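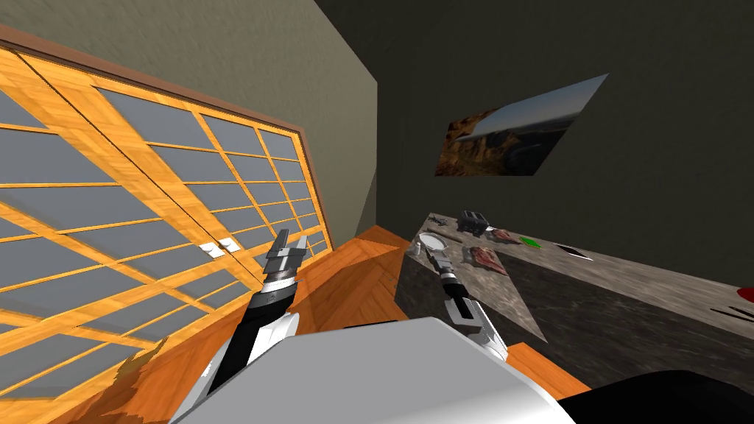
Call for participants: teach a two-armed robot its way around a simulated kitchen

Print this page | E-mail this page

September 9, 2018

We are looking for people with a little patience and a free afternoon or two to help with the next round of the Twal study, which asks whether a robot can learn household tasks from ordinary people instead of from the engineers who built it. You don't need any background in robotics, and if you have never held a controller before, you are just as welcome – we would love to hear from you!

In our first round, people recorded 2,746 short demonstrations in simulation, guiding both arms through jobs such as opening a door or moving a plate along a counter. Marites Quiambao, who trained the models, found that demonstrations from beginners, hesitations and all, taught the robot to recover from a poor reach better than the smooth ones from our own staff. That surprised us, and now we want to see whether it holds in rooms the robot has never been in, with different furniture and the camera tilted at odd angles.

You would come to our Gevach lab for two sessions of two hours each, with a break and something to eat in between. Everything happens on screen, and Hüsnü Coşkun or Oda Tangen will sit with you for the first half hour and stay close by after that. We have 76 places and hope to fill them by November.

You should be 18 or older and comfortable reading instructions in English. Left-handed people are especially encouraged to apply, as we had very few last time. Glasses are fine.

To sign up, write a few lines to Abla Kassab at the study desk and tell her which afternoons suit you – mornings can sometimes be arranged too, so please do ask.

Contact | © 2018 Twal Study, Gevach | Back to top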